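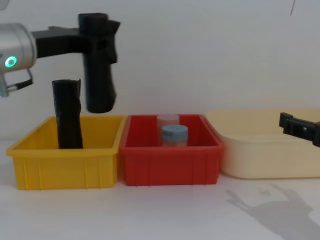
Call for home bread bakers: join the Tritley Sourdough Swap

We're looking for people who bake bread at home and would like to share a starter, a recipe and a few months of notes with the rest of us. You don't have to be good at it! Some of the best notes we got last time came from a man in Ivcombe whose loaves came out flat until May, and he wrote down every single thing he tried.

The swap began as a shelf in the Kuster Street library in Tritley, with two jars and a notebook. The notebook now holds 669 entries and we've fallen in love with it. People write about their ovens, their tap water, the rye flour they found at a farm stand, the week they forgot to feed anything. We want to turn it into a printed book of home baking from this valley, and for that we need more bakers and more kinds of bread.

What you'd do

Bake at least twice a month, any bread you like, as long as it's raised with a starter and not packaged yeast. Fill in a one-page sheet each time: flour, water, how long it rose, how warm your kitchen was, how it tasted. Come to one of our tasting evenings if you can (bring butter). Everything else is optional, but there is a lot of everything else, including a mill visit and a very long email thread on crackers. 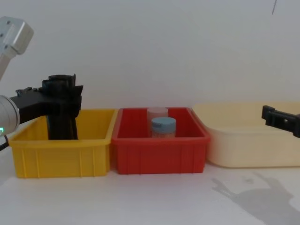

Corina Brunner
Swap Coordinator and Notebook Editor

I'd especially love to hear from you if you bake something your family has always made. Flatbreads, sweet holiday loaves, dark rye, steamed buns, whatever it is, we probably don't have enough of it. Same goes for anyone baking at the top of the ridge, where dough seems to behave differently and we only have one person's word for it so far.

What you'll get

A jar of starter if you need one, a five-pound bag of bread flour to begin with, and a copy of the finished book with your name in it. We're printing 1,000 copies. We can't pay bakers, but we do cover bus fare to the tasting evenings, so please ask.

Who can join

Anyone 16 or older living in Tritley, Ivcombe or the villages between them. Shared kitchens are fine. If you have a wheat allergy, Liesl Fuchs runs a small buckwheat and rice group that keeps its jars and tools separate, and she would be thrilled to have company.

How to sign up

Write us a few lines on what you bake, or what you'd like to learn to bake, and drop them at the library desk or mail them to Sourdough Swap, 807 Kuster Street, Tritley. Include a phone number or an email address, and tell us if you need a starter. Notes by hand are very welcome. Please get yours to us by Nov 15, 2025.

Already have a starter with a name? Put that in too, we keep a list.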